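接着上个月那串往下写吧，七月的时候答应过要把双臂时间对齐这件事单独讲一讲，结果一拖就拖到了现在，中间好几位朋友来催，真是不好意思，也真的很感谢大家还惦记着。泡杯茶，慢慢看，会有点长。

先交代一下背景，给新来的朋友。我在 Jurutstead 写机械臂的上层软件，主要是 Sterar 这个动作调度器，下面接 Broninier 做消息收发，日志用 Kang 来存和回放。任务很朴素：两只小臂在桌上拿积木、递积木、放进分格的圆盘里。单臂做的时候一切都好说，麻烦全出在“递”这个字上。

所谓递，就是有那么一小段时间，两只夹爪同时捏着同一块东西。这一小段里，左右两边谁说了算、谁该软一点、谁先松，全都要讲清楚。人递杯子的时候完全不用想，手指自己就知道，到了代码里，每一个“自己就知道”都要变成一个状态和一个超时。

我最早的写法特别天真，现在翻出来看还挺怀念的。左臂到位，发一条“我到了”；右臂收到，合爪，发一条“我抓住了”；左臂收到，松开。三句话，写在一个函数里，当天下午就跑通了，我还高高兴兴地请大家喝了奶茶。

后来就开始偶尔掉。掉得很没有规律，有时一上午都好好的，下午连着掉。我那时候第一反应是夹持力不够，于是把力往上加，加完反而更难看，两边较着劲，积木被拧歪了，放进格子的时候角度就不对。现在想想，凡是一出问题就先去加力的，多半都在骗自己（说的就是我）。

真正让我回头看时间戳的，是 Kang 的回放。我把两边的关节曲线叠在一起拖着看，发现右爪“合上”的那一刻，在日志里居然比指令发出去还早一点点。东西还没说，它就做了！我盯着这条曲线看了好久，还以为自己把颜色配反了。

颜色没配反，是两边的时间各走各的。左臂的状态由驱动进程打时间，右臂的状态是消息到了 Broninier 那一层才补的时间，相机又用自己的一套。三套时间，平时差得不多，谁也不觉得疼，一到交接就全暴露了。

顺手量了一下腕部相机，从曝光到策略那边真正拿到这一帧，中间隔了 117 毫秒。这个数本身我倒不觉得可怕，可怕的是调度器一直把它当成“现在”。也就是说，我拿着一张旧照片，在替两只正在动的手做决定。

很多朋友一听延迟就想去压延迟，换编码、换线、开线程，我也折腾过一轮。能压当然好，不过我后来慢慢想通了一个顺序：先让每一条数据都老老实实写上自己是什么时候的，再去考虑它能不能更新鲜。一条标得清清楚楚的旧数据，用起来比一条来历不明的新数据踏实得多。

于是第一步改得很土：全部换成同一台主机的单调时钟，驱动读到编码器值的那一行就打戳，后面谁都不许改。Broninier 的消息头里原来有个“自动补时间”的选项，默认是开的，我把它关了，并且让启动脚本检查，谁要是又打开了就直接拒绝启动。脾气是有点大，但省了很多口水。

第二步是插值。左右两边的状态到达时刻总不会刚好相同，以前我用“最近一条”，图省事。现在 Sterar 里有一个小小的缓冲，问它某个时刻两臂各在哪里，它拿前后两条去插，如果前后隔得太远，就直说“我不知道”。

这个“我不知道”是我这次最喜欢的改动，哪怕它一开始让大家都很烦。旧版从来不会说不知道，永远有一个值给你，看起来特别可靠。新版一上来就到处报不知道，组里的群热闹得像过年，但是每一条报出来的，追下去都确实有点什么：有的是线程被别的活儿挤了，有的是我自己在回调里写了个磁盘操作（嗯，又是我）。

容忍的间隔目前定在 12 毫秒，超过就不插。这个值没什么高深的道理，是对着回放一点点试出来的，换一套硬件大概要重新试。请不要直接抄走，抄走了掉积木不要来找我哈哈。

第三步才轮到交接的逻辑本身。我把“抓住了”拆开来：爪子停了，是一个事实；电流上来了，是另一个事实；从相机里看东西还在两爪之间，又是一个事实。以前我把它们揉成一个布尔量，哪个先来就算哪个。现在各记各的时刻，要求它们落在同一个时间窗里，才算真的抓住。

有朋友会问，爪子停了加上电流上来，不就够了吗，还要视觉干嘛。我也这么想过。可是两只爪子互相顶住的时候，也是停的，电流也是高的，中间可以什么都没有。这种情况光看关节数据很难分出来，多看一眼画面就安心不少。

松手那边也改了。原来是一下张开，现在是先把位置目标放松一点点，等一个短短的窗口，看对面的电流有没有跟着变。变了，说明重量和约束确实过去了，再张开；没变，就回到夹持状态，重新来。动作是慢了些，旁观的人会觉得它在犹豫，我倒觉得这个犹豫挺可爱的。

说到配置文件，要检讨一下。拆状态拆到最高兴的时候，我的交接配置写到了 950 行，每种积木一段，里面九成是复制粘贴。有一回改一个超时，漏改了椅子那一段，查了整整一个晚上。后来狠下心把它们合并成一份默认值加几处覆盖，文件短了很多，我的脾气也跟着好了很多。

再讲讲感知。固定机位看全局，腕部相机看近处，两边对同一块积木的估计常常有一点点不合。我以前喜欢做加权平均，觉得谁都照顾到了，很和气。后来发现平均出来的位置，往往两边都不认，爪子就认认真真地去抓一个谁也没看见的地方。

现在的做法是分阶段认人：远的时候信固定机位，进了近处就信腕部，切换的那一刻记一条日志，把两边的差值写下来。差值突然变大，就停下来重看一次。这样日志里每一次抓取都能说清楚当时听的是谁的，回头找原因的时候真是轻松太多了。

还有遮挡。两只爪子一起上去的时候，积木能露出来的部分就很少了，检测框会抖，有时候干脆没了。我现在允许交接窗口里短时间看不到，看不到就沿用最后一次可信的估计，同时让它的“年龄”一直往上走，年龄过了线就退回去。归根到底还是时间，每样东西都带着自己的年龄，很多争论就自动消失了。

规划这边动得最少。两臂的路径还是先各算各的，再拿时间去错开，交接点附近划一小块共享区，谁要进去得先拿到许可。许可也带时间，过期作废，免得一边的进程挂了，另一边永远在门口傻等。这个傻等我见过，两只臂客客气气地对着，谁也不动，我还以为是电脑卡了。

回归测试是拿旧日志做的。我从 Kang 里挑出大约 287 段交接，新旧调度器都喂同样的数据，只比它们各自做的决定，不碰真机。旧版说可以松手而新版说再等等的那些，我一段一段打开来看，看得眼睛都花了。大部分新版是有道理的，也有几段我觉得它太胆小，留着慢慢调。

这里要老实讲一个局限：回放只能告诉我“在那个时刻它会怎么决定”，决定变了以后世界怎么走，日志里是没有的。所以我不拿回放当成绩单，只当筛子，筛过了再上真机。请看到漂亮回放曲线的朋友也都留个心眼，包括看我的曲线的时候。

还没弄好的也列在这里，省得大家以为我都搞定了。一个是右臂的时间戳虽然统一了，读取周期还是会飘，我怀疑跟总线上的排队有关，还没抓到现行。另一个是张开幅度，现在是固定的，放进格子以后爪子张太大会蹭到旁边的积木，应该按格子留的空来定，这个得让感知把格子边也给出来。

工具上想做的是把 Kang 的时间轴和画面绑得更紧，拖到哪一刻，三路画面都跳到各自最接近的一帧，并且把差多少写在角上。现在是我手动开着几个窗口对，对久了会怀疑人生。要是有人做过类似的界面，特别欢迎来教教我，我请喝奶茶，这回等跑稳了再请。

贴几张桌面上的，左右两臂，还有那个圆盘。

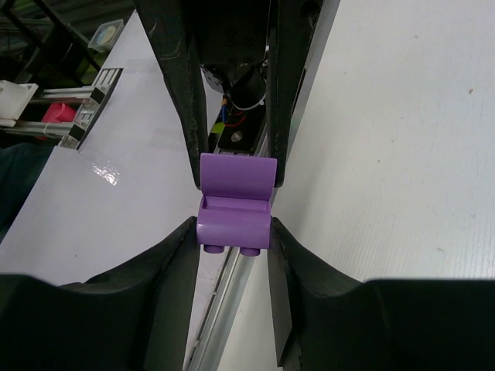 腕部这路看得近，紫色的小椅子正夹在中间。
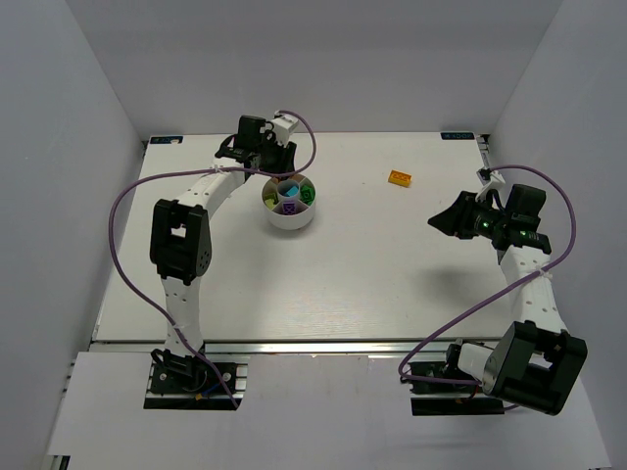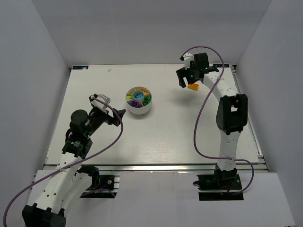 Ye-ji Hwang：看完一整串，最有共鸣的是“我不知道”那一条。我们以前也是永远返回最近值，后来加了过期判断，第一周报警多到想把它关掉，还好忍住了。想问一下，交接窗口里如果一边报不知道、另一边正常，你们是两边一起停，还是让正常的那边先保持夹持？我们试过一起停，结果恢复的时候谁先动又成了新问题，最后改成保持的那边做主，另一边等时间追上来再重新申请。另外总线读取飘的事，建议把每次请求发出和返回的时刻都单独记下来，只记返回是看不出排队的。

回复 Ye-ji Hwang：谢谢谢谢，写得这么细！我们目前是两边都保持位置、都不松，恢复以后从“爪子停了”那一步重新确认，主从没有定死，听你这么一说，我觉得应该定下来，明天就去翻一翻恢复那一段的日志。请求和返回分开记这个我居然一直没做，只记了返回，难怪怎么看都看不出排队来。改完跑一阵子，我接着在这串下面更新。

联系作者 · 转载请注明出处 · © 2025 Jurutstead · 返回顶部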